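Vatance Stoneware Starter Set: three months in

I have wanted grown-up plates for years, and after going back and forth between this set and a much cheaper one from Dunutik, I finally ordered the Vatance in August. I'm so glad I did! These have been on my table for breakfast, lunch and dinner ever since, and I still get a small thrill opening the cupboard.

My set came with four dinner plates, four side plates and four wide, low bowls. I picked the oatmeal glaze, a warm off-white that looks good with pretty much any food you put on it (even plain buttered noodles, which happens a lot at our house). The glaze is satiny, somewhere between matte and shiny, and the rims are a little uneven in a way I love. If you want every plate to be a perfect twin of the next one, look elsewhere.

Let me rave about the bowls for a minute. They're the shape I reach for constantly: deep enough for soup, wide enough for a salad, and you can chase the last bit of sauce around without it climbing over the side. I make a big pot of lentils most weeks and I swear it tastes better out of these. The side plates are good too, a bit larger than I expected, so they work for toast and an egg and not only for toast.

Weight is the thing most people ask about. They're heavier than my old Cinbridge porcelain, no question, and a full stack of dinner plates is a two-hand job. But they sit solidly on the table, and they hold heat well if you run them under the hot tap first. The bottoms were slightly rough out of the box on two pieces. I rubbed them with fine sandpaper for a minute each and they've been fine on our table.

How are they holding up? One side plate has a tiny chip, and that was me, banging it against the faucet. Everything else looks new. They go through the dishwasher every night. I do get gray knife marks on the dinner plates, mostly after steak or pizza, and a little powdered cleanser and a damp sponge takes them off in seconds. Turmeric did leave a faint yellow shadow in one bowl, but it was gone after a few washes.

In the microwave the bowls get hot before the soup does, so keep a towel handy. That's my one real gripe, along with the packaging: each piece came in its own sleeve inside a box inside another box, and I was breaking down cardboard for 40 minutes.

I paid $35 for a pack of two extra bowls later on and the color matched my first batch, which was a relief. I also tried a Gape serving platter alongside them, and the tones are close enough that it looks like I planned it. Next on my list are the pasta plates, if they ever come back in stock in oatmeal.
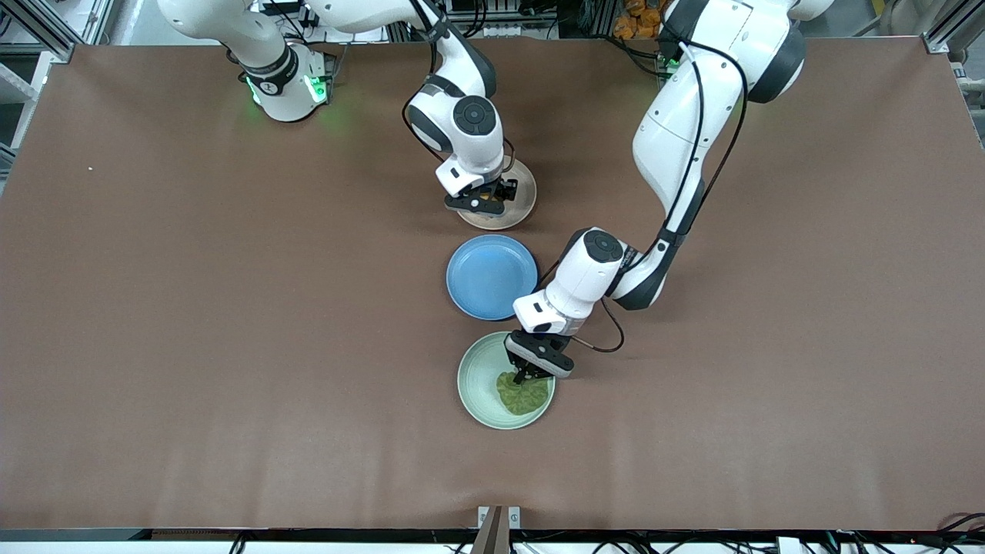
Beige plate with a darker tan rim, on a brown tabletop.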